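Frequently Asked Questions
Pilkington House Bed and Breakfast
Answered by Wendy Dunmore (with a few interruptions from Graham)

We get a lot of the same questions by phone and email, and we're always happy to answer them again, but some folks like to read things over with a cup of coffee before they call. So I sat down and wrote out the ones we hear most. If yours isn't on the list, please do get in touch.

How old is the house?

The house was built in 1921 for a family in the lumber trade, and it stayed with them for two generations before it was turned into apartments. By the time we bought it there were three kitchens and a very strange hallway that stopped at a wall. Graham took the wall out himself, and the hallway now leads where it was always supposed to, to the back bedrooms. The staircase, the front door and most of the window glass are original. The glass is a little wavy, and guests who stay in the Garden Room often tell us how pretty the light is first thing in the morning.

How do I find you?

We're at 1532 Gotent Road, on the left as you come up the hill from the village. Phones tend to send people to the back lane, where there's a gate we keep locked, so please ignore yours once you pass the church and just keep going until you see the green mailbox. If you end up at the lane anyway, call us and one of us will walk down and wave.

What time can I check in?

Any time from 3 in the afternoon until 9 at night. If you'll be later than that, let us know and we'll leave the porch light on and your key in an envelope with your name on it. Checkout is at 11, though if the room isn't needed that night we don't mind you taking your time. Just ask at breakfast.

Can we leave our bags with you before check-in?

Of course! There's a closet under the stairs, and you're welcome to use the downstairs bathroom to freshen up or change your shoes before you head out again.

What's for breakfast, and when?

Breakfast is from 7:30 to 10 in the dining room, or on the side porch when it's warm enough. There's always fruit, yogurt, granola and toast, and then one hot dish that changes every day. Graham does the eggs and I do anything with batter – we learned early on that we shouldn't both be at the stove. In September, when the plums come in, there's plum cake most mornings, and I'm afraid it goes fast.
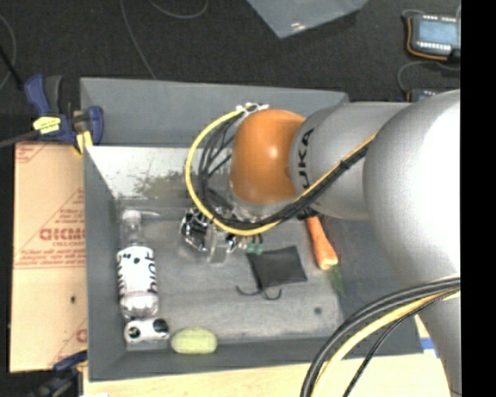
If you need to leave before 7:30, tell us the night before and we'll pack you something to eat on the road. It's usually a muffin, a boiled egg and a piece of fruit, plus coffee if you have a travel mug with you.

Can you cook for food allergies?

Yes, with a little warning. Vegetarian, dairy-free and gluten-free breakfasts are all fine, and we keep a separate toaster for gluten-free bread. We do bake with nuts in the same kitchen, so if you have a serious nut allergy please call me before you book and we'll talk it through together.

Do you take dogs?

We do, in the Garden Room and the Maple Room, both of which have floors that are easy to sweep. There's a charge of $11 a night for each dog. Please bring their own bed or blanket, and please don't leave them alone in the room at dinnertime, especially if they're the singing kind. Our own dog, Movik, is old and friendly and sleeps most of the day by the front desk. You'll have to step over him.

Are children welcome?

Very much so. We have a crib, a high chair and a shelf of board games that are mostly complete. The stairs are steep, so with little ones I'd suggest the Garden Room on the ground floor.

Is there somewhere nice to eat dinner?

Our favorite is Grolusico, an Italian place down in the village that you can walk to, although the walk back is uphill and you'll feel it after the lasagna. They fill up on weekends, so I'd call ahead. We keep a folder of menus in the front hall with our own notes in the margins (Graham's are the ones about pie).

What if I need to cancel?

Let us know at least a week ahead and we'll return your whole deposit. After that we keep the $47 deposit, but we'll put it toward another stay any time in the following year. If it's illness or bad weather, call and talk to us. We'd much sooner see you another time than have you drive up that hill in the ice.

Do you sell gift certificates?

Yes, for any amount you like. I write them out by hand and can mail them to you or straight to the lucky person. Please allow a few extra days in December, when I get a little behind on everything.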